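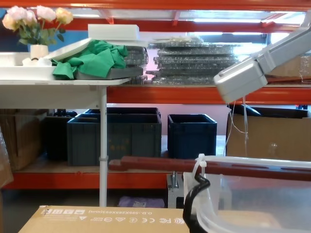
Artificial Flowers, Packing Sheets and Crates: Keeping a Storage Room in Order

Many people have one room or one part of the garage where everything comes together: the decoration, the packing material, the cloths, the crates. In our house at Nasallow it was like this for a long time. I write down how I keep this kind of room now. Some of the tips are from my own mistakes.

Dusting artificial roses

Artificial roses in light colors, such as pale pink or peach, show dust sooner than dark ones. I clean mine when the heating season ends, normally in April. First I take a soft, dry paintbrush, the cheap kind for children, and brush every bloom from the center to the outside. Then the leaves, upper side and under side. Do not use a vacuum cleaner directly on the petals. I did this once and had to look for two petals in the dust bag.

If the brush is not enough, put a cup of salt in a paper bag, place the flowers inside with the heads down, close the bag around the stems and shake gently for 2 minutes. The salt takes the dust with it. Shake the flowers out over the sink afterwards. For stems with glued parts I do not use warm water, the glue can become soft.

A small vase with a big bouquet falls easily. Put some clean gravel or dry rice in the bottom, up to one third of the height, and stand the vase on a shallow tray. When you need the table for other work, you lift the tray and the flowers go away together with it, and the fallen bits of dust stay on the tray also.

The work table

A white table top is pleasant for sorting small things, but it shows every mark. For pencil and gray rubbing marks I use a paste of baking soda and a little water on a damp cloth, with no pressure. Wipe it two times with clean water, otherwise there remains a white film. Please try it first on a place that is not seen.

Thin metal legs should be looked at now and then. If the table moves when you write on it, check the screws before you put paper under the foot. I was putting paper under the foot for one winter and it was only a loose screw.

Trays help very much on a work table. A flat tray at the front edge holds the things of the moment, and what is outside the tray has to go back to its place in the evening.

Colored cloths

A bright green cloth can give color in the first washes. Wash it alone, cold, inside a net bag, and hang it away from strong sun. If you use a cloth as a cover or as a background for photographing things you want to sell, roll it on a cardboard tube when you finish. A folded cloth gets lines, and a cloth which stays in a heap gets creases that need the steam iron. My tube is 160 cm long and stands behind the door.

Foam and silver packing sheets

White foam blocks are worth keeping if they have straight sides. They are good between two boxes on a shelf or below a mirror. Throw away the broken ones, as the small white grains go everywhere and stick to the hands. A slightly damp sponge collects them better than a broom.

Shiny bubble-type sheets I keep flat, one on the other. In a bag they become a ball and you never find the right size. Flat on a wide shelf they take little height. Make two stacks, a small one for the sizes you use often and a larger one for the rest. Do not put anything heavy on top, the bubbles lose their air. I counted mine last spring before I bought more, and there were 47, so I did not buy more.

Rack and crates

For the rack with steel beams, put the light and wide things on the upper level and the crates on the lowest one. The wooden boards of the shelf should lie fully on the beams on both sides. Vacuum the boards before you put crates back - sand under a crate scratches the wood each time you pull.

Plastic crates with ribbed walls collect dirt between the ribs. An old toothbrush and dish soap are sufficient. Dry them upside down. If your crates have different colors, use this: in our room black is for tools and blue is for textiles, and I need labels only on the black ones. A dark crate behind another crate is quickly forgotten, so I put there only things I need once in the year, for example the lights for the winter windows.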